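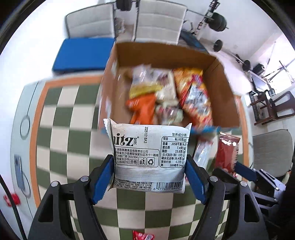 Orkow Hand Gripper: common questions

What comes in the kit?
Two hand-held grippers, a set of spare finger pads and a printed guide. The pads on the standard kit are blue.

Can it pick up snack packets?
Yes. Thin wrapped food is what most customers ask about. Hold the packet by its sides and squeeze gently – the pads are soft enough for crisps if you don't rush.

Do I need a robot to use it?
No. You work the grippers by hand and record the task. The recordings can be used later to train an arm.

How long can I hire a kit for?
The shortest hire is one week. A week costs £70 and a month £412, with delivery from Sorkton included.

Can I buy one outright?
Yes, for £552. Spare pads can be ordered separately.

How do I clean the pads?
Wipe them with a damp cloth and leave them to dry. Don't use solvent.

What if a screw works loose?
Tighten it with the small driver in the case. If it keeps happening, send the gripper back and we will replace the joint.

Who do I contact about a hire?
Philomena McGrath handles bookings. Niall Aitken deals with repairs.

Prices last checked June 1, 2024.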